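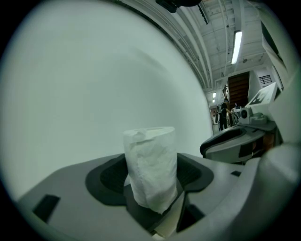 Battery settings, Nazma Kodikara wrote beneath the earlier version of this guide, should be adjusted one at a time, so that the effect of each can be seen. The steps have been rearranged accordingly.

Filed under: Phones & Tablets > Battery and Charging

Worngate Help Desk, updated December

How to reduce overnight battery drain on your phone

A phone left unplugged and idle should lose very little charge between bedtime and morning. Menu names differ slightly between manufacturers.

1. Note the battery percentage at 11 at night and again on waking. Repeat for 2 nights before altering anything.

2. Open Settings, then Battery, and view usage by app. Select the overnight hours where the phone allows it.

3. Restrict background activity for the app at the top of the list. Messaging and alarm apps should be left as they are.

4. Check the level again the following morning. If the loss has not fallen, restore the setting and proceed to the next app.

5. Turn off the always-on display, if fitted, and set email to fetch manually overnight.

Where a phone still loses more than 12 per cent overnight, install any pending system update and restart the handset. Persistent drain may indicate a worn battery, which should be examined by a qualified repairer.

Contact the Help Desk | © Worngate | Back to top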